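Sim Task House Rules: FAQ

I'm Laurinda Rocha and I look after the shared task rules for the Hincombe kitchen set. I get the same handful of questions every month, so I've put my answers on one page (and I'll keep adding to it!).

Do I have to use the standard scene?
Yes please! Same table, same walls, same machine. If you want a fancier kitchen, build it in Gastenano and give it its own name. Otherwise your scores and mine can't sit in the same table, and I get grumpy.

How many episodes do I need to submit?
300 per task, all with the same settings. Please don't weed out the ugly ones before you send them, I want those too.

What counts as a success on the coffee machine lid?
The lid has to be at its target angle when the episode ends. Touching it doesn't count, and neither does a nudge.
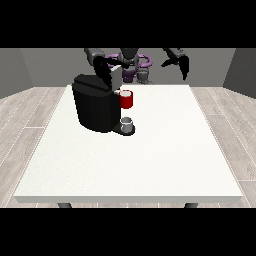
What about the arm that isn't doing the job?
Park it wherever you like, as long as it stays clear of the table and the other arm. If the two arms bump, log it as a contact fault, even if the lid ends up in the right spot. I went back and forth with the Strachan folks on this one for ages and we settled on being strict.

A mug is floating or poking through something. Do I throw the episode out?
No, keep it and tick the "asset glitch" box. We only pull an episode if the glitch gets in the way of the gripper.

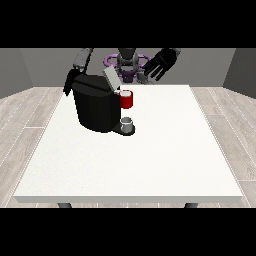 Coffee machine task, lid raised, cup on the drip tray.

Can I quote sim scores as if they were real robot scores?
Oh, please don't. Write "simulated" next to every number, on slides too. Voson reviewers send reports back for this, and I'm with them.

Which version of the rules do I cite?
Version 2, and put the seed in your report as well. My own baseline uses seed 632 if you'd like to compare.

Where do I send questions?
To the rules inbox, with your log attached. Mornings are best, I'm usually running evals after 2 p.m.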